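Laboratory in Robot Learning
Unit 4 handout: Collecting demonstrations for the gear assembly task

Purpose. Students in this unit gather the examples from which the Zatell policy will be trained. Each pair of students is responsible for 100 accepted demonstrations by the end of February. The full task sheet is kept in the Justlow folder.

Definition. A demonstration is one complete attempt, recorded from start to finish, together with its label. A partial attempt is kept but labeled as such — it is never deleted at the station.

Procedure
1. Check the view from the wrist camera before recording. Both gripper fingers should be visible.
2. Vary the starting position of the parts between attempts. A policy trained on a single layout seldom copes with a second one.
3. Move at a steady pace. Long pauses are learned along with everything else.
4. Label the attempt at once, using the Nyanda form. Allow about two minutes.

Grading. Half of the credit is given for the labels. Pairs whose labels disagree with the recordings will be asked to repeat the review.

Wrist camera views from the station:

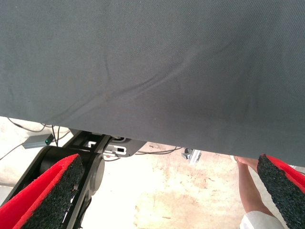
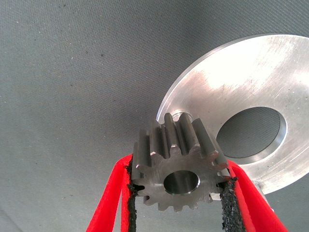
Spur gear held between the fingers, aluminum disc behind it.
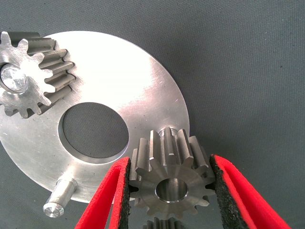 Zultedeo replied on the course page that failed attempts had proved useful in an earlier term, provided the moment of failure was marked, and asked whether the form could include a field for it.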